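Edside Staff Kitchens: New Arrangements for Shared Mugs and Dishes

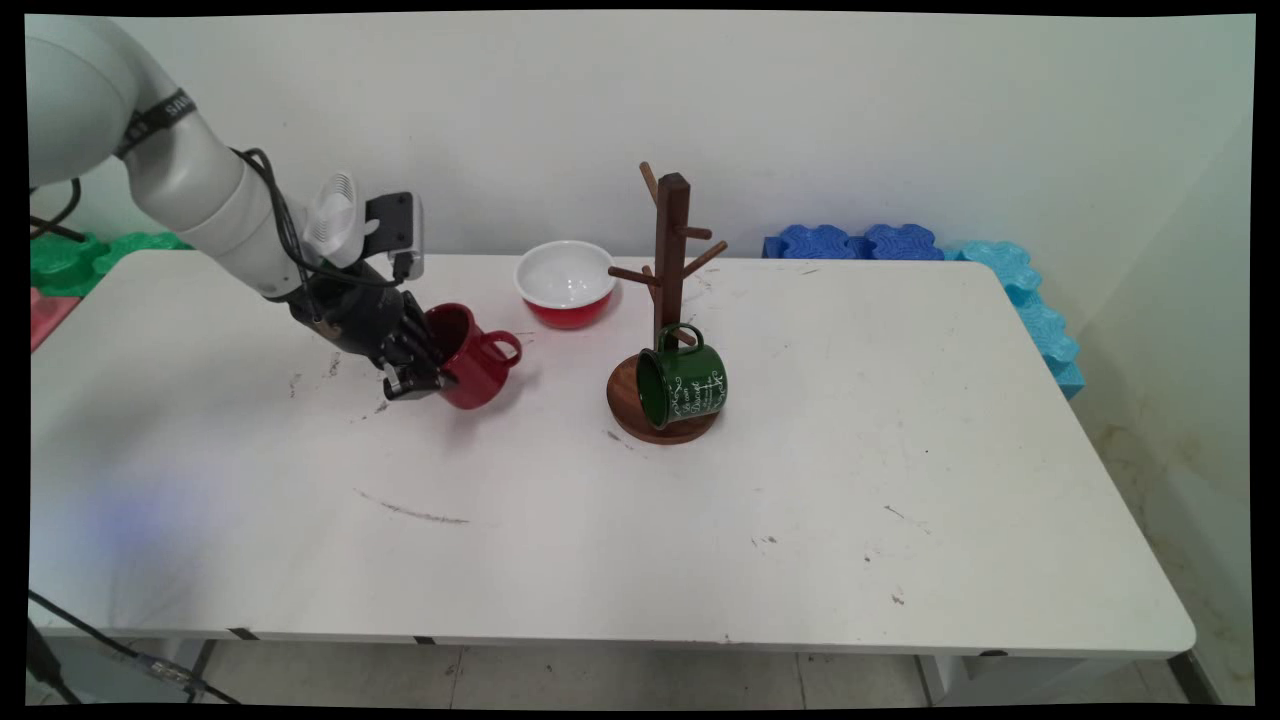 A red mug at a white table.

Beginning in February, the shared kitchens at the Edside site will operate under revised arrangements for crockery, dishwashing and waste. The changes apply to all six kitchens in the Barros and Unura buildings and to the coffee point on the ground floor of the Tovolska wing. They follow a review carried out by the Office of Site Services last fall, to which 1,676 members of staff contributed by means of the online survey.

The survey asked staff how often they used the kitchens, what they drank from, and what they would most like to see improved. A clear majority supported an end to the purchase of disposable cups. Many respondents also reported that clean mugs were hard to find by mid-morning, and that sinks were often full by the early afternoon. Comments from the Unura building mentioned the dishwasher on the second floor, which was out of service for much of the fall. It has been replaced.

Disposable cups will no longer be stocked once present supplies run out. The Office has purchased 600 ceramic mugs, which will be divided among the kitchens according to the number of staff on each floor. These mugs are site property and should be returned to the kitchen from which they were taken. Staff may continue to keep their own mugs at their desks or on the open shelf provided. Personal mugs left in the sink overnight will be washed with the rest and placed on the open shelf – they will not be thrown away, as has happened in the past.

Dishwashers will be run twice each day by the cleaning contractor, at 11 a.m. and again at 4 p.m. Staff are asked to load used items directly into the machine and to leave the sinks clear. If a cycle is in progress, items may be placed in the gray tray on the counter. Travel cups with a metal lining should be washed by hand.

Visitors attending meetings of up to 30 people may be served from the kitchen stock. Hosts of larger meetings should request additional mugs from the Site Services desk at least two working days ahead. The request form has been updated and now includes a box for glasses and water jugs. Hosts remain responsible for returning all items to the kitchen after the meeting.

Separate bins for coffee grounds and food scraps will be placed beside the existing recycling bins. Tea bags may go in the food scraps bin. Milk cartons should be rinsed and flattened before they are recycled. Labels for the refrigerators will be provided in each kitchen, and unlabeled food will be removed at the end of every week.

"The kitchens are used by nearly everyone who works at Edside, and the survey showed that people care a good deal about them," said Arnout Timmermans, Head of Site Services. "We are grateful to colleagues for their detailed replies. Several of the suggestions were put into effect before the review was finished."

The arrangements will be reviewed again after six months. Requests for more shelving in the Barros building are being considered separately, as that work depends on the repair of the west wall. Questions and reports of damaged items may be sent to the Site Services desk, which is open from 8:30 a.m. until 5 p.m.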